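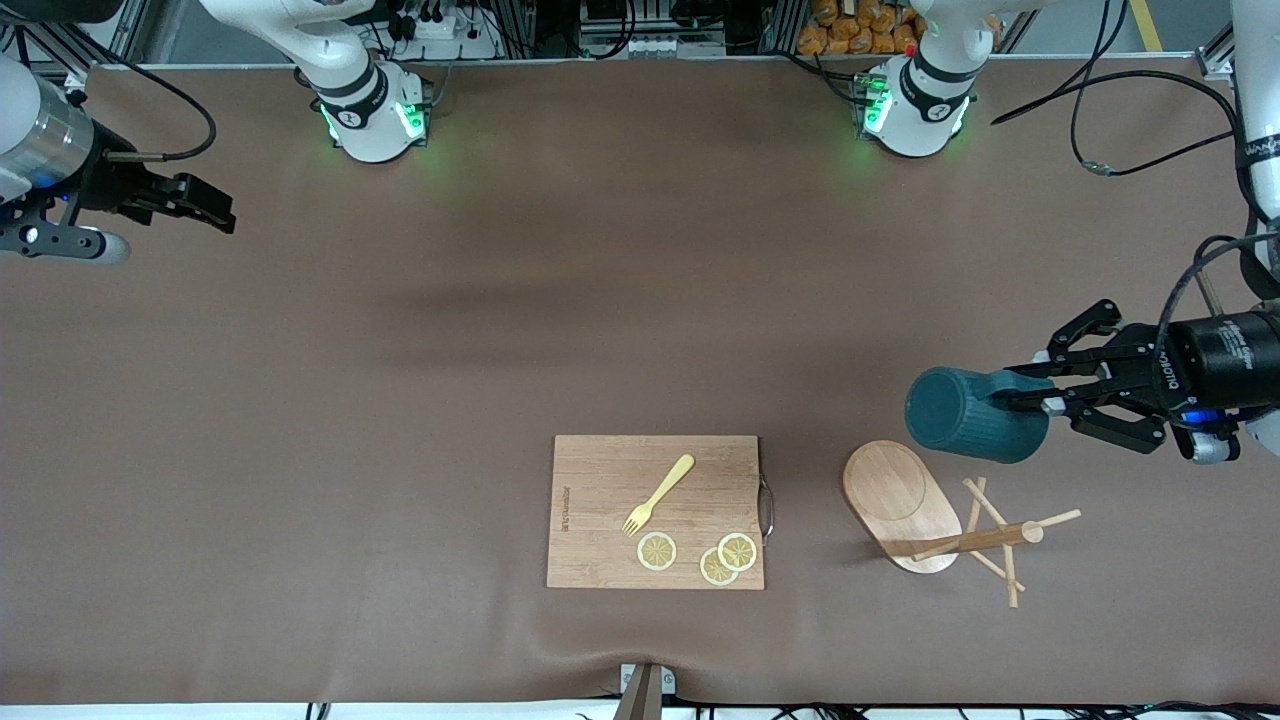

I've been thinking a lot lately about drinking enough water, which I know is not the most thrilling subject for a Saturday, but bear with me, I have a few posts in me and a warm blanket.

All through my twenties I lived on coffee and whatever was left in the can from lunch. Then in June I moved to Onmont, up on the third floor with no elevator, and by the time I got the groceries upstairs I was so thirsty I could have cried. That was the start of it, really.

First I tried one of those phone apps that buzzes at you. I lasted 8 days! It buzzed in the movie theater, it buzzed at the dentist, and it buzzed while I was (I promise) in the middle of drinking water.

What worked was so plain I'm a little embarrassed. One drink when I get up, before the kettle goes on. One when I come in the door, shoes still on. The rest of the day sort of takes care of itself after those two.

Oh, and the tap water in this town is lovely. I grew up in Trirnholm, where it tasted like the inside of a garden hose, and my mother put a slice of lemon in everything to hide it. I still do the lemon. I don't need to, I just like how the kitchen smells after.

Someone asked about the fancy filter pitchers. I had a Viltent for a while and it was fine, but it took up half the fridge door and I kept forgetting to change the filter, so it went to my neighbor, who adores it.

Am I a new person? No. I do get fewer of those dull headaches at three in the afternoon, and I'm nicer on the phone, or so my sister tells me.

Anyway, if you have a small habit that stuck, please tell me about it. I read every reply, even if I'm slow, and I'm heading to the kitchen now for my second glass.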